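Workshop Tips: Budgeting for a Bench Gripper Setup

Filed under: Bench and Storage, Equipment Planning

Most overspending on small automation happens before anything is switched on. A buyer prices the arm, adds a gripper, and treats the rest as odds and ends. The odds and ends are the bench, the surface on top of it, the cable runs, the spare jaws and the box of things you practise on. The notes below cover a packing-and-sorting bench of the kind that fits in a garage or a shared workshop, planned around hand-held grippers first and a powered arm later, if at all.

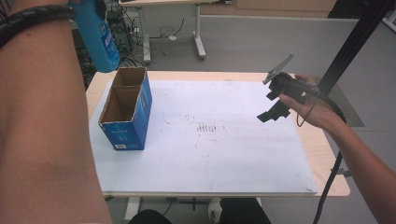 Reading time: 4 minutes

Start with the objects. Write down what the gripper has to hold, then measure the widest and the narrowest item across the face where the jaws will close. A plastic bottle going into a divided carton is a sensible benchmark. The bottle is smooth and curved, and the carton compartment limits how far the jaws can open once they are inside it. Measure the compartment as well as the bottle. The clearance you need is the width of the bottle plus both jaws at their thickest point, and catalogues seldom print that last figure.

Buy the cartons by the bundle. Corrugated dividers go soft at the top edge after repeated insertions, and a soft divider leans into the next compartment. We allow 20 cartons per product line and retire each one when the divider no longer stands square.

Bench

A fixed-height bench is cheaper and stiffer than an adjustable one. If two people of different heights will share the station, pay for the adjustment. Look for rounded table edges wherever a cable will hang over the side, as a square edge wears the jacket. Check leg clearance with a chair in place. The Plesley frame we use takes a screwed-on top, so a worn top can be replaced without buying another frame.

Leave a full arm's length of clear floor behind the bench. Computers and power supplies will end up somewhere, and the usual place is under the nearest table with the leads in a heap. Budget for a shelf or a tray at the same time as the table. Under-bench trays from Barovance come with the brackets included; the Zaugg ones are deeper but the brackets are extra.

Work surface

Cover the bench with something flat, pale and replaceable. Marks are easy to find on white, and a clean surface gives a camera less to confuse with the object. It will pick up ink and scuffs and should be costed as a consumable. Paper is cheapest. A rigid board stays flatter and costs more to replace. Tape paper down along all four edges, keeping the tape outside the reach of the jaws.

Cables

Measure from the socket to the farthest corner of the bench, then add 2 metres. Slack should leave the gripper towards the operator's side and drop off the nearest edge of the table. Secure it once under the top. Cable clips are cheap enough to buy in a bag of 200, and you will use them.

Jaws and spares
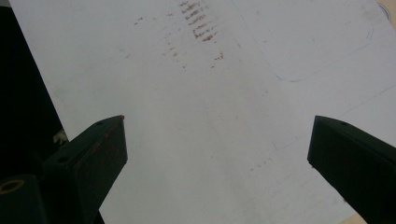 Plesley workshop, June

Plastic jaws are light and easy to swap. Before ordering, check three things against the supplier's drawing: the tip profile, the position of the fixing holes, and the width of the gap when fully open. Squared-off tips suit cartons and flat-sided goods. Rounded or padded tips are better on thin film and soft packs.

Order spares in pairs. A new jaw opposite a worn one closes unevenly and the object twists as it is lifted. Wipe the jaws when you wipe the bench, because grime on the side faces travels back to the paper and on to the product.

Mark out pick positions in thin pen. Blue lines are easy to read on white and light enough to ignore when the layout changes. Draw rounded corners if the product has them, as square outlines make placement look worse than it is.

A starting budget

Our consumables line for the first quarter came to $131, covering cartons, surface sheets, tape and clips. Jaws were a separate line. We quoted the Oneo gripper with one spare pair and added a second pair after the first month.

Hold the powered arm back until the hand-held work has settled on a layout. Reach and payload are much easier to specify from a bench that has already been in use, and the mounting plate can then be drilled once.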